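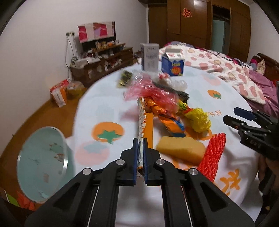
Snack Table Questions, Answered

Do you wipe down that tablecloth every time?
Yep, a quick once-over before anything gets spread out on it. I picked it for the persimmons (I'm weak for fruit prints) and it hides crumbs pretty well!

Why dump everything out first?
I've been packing Cliltov snack boxes since 2012 and I still can't plan one from a shelf. I need to see the foil bags, the cakes and the cartons all together, and then I start swapping things around until it looks like a fun box to open.

How many snacks do I get?
The small box has 14 and the big one has 19. Cartons only go in the big one, they just don't fit otherwise.

What are the mesh bags for?
I love a mesh bag. Little loose sweets go in there so they don't roll off to the bottom, and you can use it again for garlic or marbles or whatever.

My sponge cake got squished. Help?
Oh no! Send me a picture within 2 weeks and I'll put another one in the mail. Soft things ride on top, long skinny packages go down the side, but the mail is the mail.

Can I ask for no chocolate?
Sure, write it in the order notes. In September I'm slower to answer, so please put it in when you order.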